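Home Forums Fire & Rescue Training Gear Sign in

How do you keep a small department's ladder drills from going stale?

Posted by Alistair Geddes, 26 Oct 2019

I'm the training officer for a mostly volunteer department outside Trerport, and I've run out of ideas for ladder night.
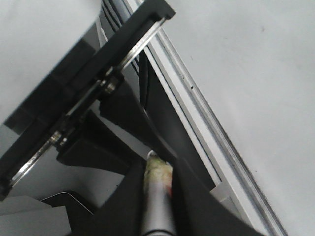 We do ground ladders twice a year, once in April and again in the fall, and it's been the same evening for as long as I've been on. Two people carry the 24 to the back wall of the station, raise it, climb, lock in, come down, next pair. Everybody can do it with their eyes shut, on that wall. Then we had a kitchen fire over on Ackroyd Street with a sloped side yard and a fence right where you'd want the butt of the ladder, and it took us way too long to get a decent angle. No one got hurt and the fire was small, but I didn't sleep great afterward.

So what are you all doing? I get 90 minutes, usually 8 people, and no training tower. The nearest one is at Brernard and we can't get it on a weeknight. I don't want to turn it into a race either – we tried a stopwatch once and the form went straight out the window.

Jussara Fagundes

Get off your own wall! That was the biggest change for us. I went and asked a few building owners if we could throw ladders against their places for an evening (the church, a feed store, a two-story rental with an awful back yard) and every one of them said yes. Get it in writing and check with your insurance first, and bring something to pad the tips so you don't chew up anyone's siding.

What we do now is split into two crews. I walk up to a crew, point at a window and say what it's for, rescue or vent or just a second way out for the people upstairs. They have to pick the ladder, pick the spot and tell me why before they lift anything. The talking is where you find out who has really been thinking about tip placement and who's been following their partner for 5 years. Expect some grumbling the first night, mine grumbled plenty.

For your fence problem, practice raising it flat along the building and pivoting in, and do it with gloves and packs on. Look up for wires every single time, even in drill. And if the ground is bad, let them say "not here" and choose another window – I count that as a good answer. We only get through four or five raises a night this way and I'm fine with that.

kinis_engine2

we just do it in the dark. same wall, lights off. works ok

Alistair Geddes

Thanks, both. Jussara, I called the guy who owns the old Kinis warehouse and he's happy to have us, so that's the next drill sorted. Did you write up your own permission form or get one from the town? Ours doesn't seem to have anything like that on file.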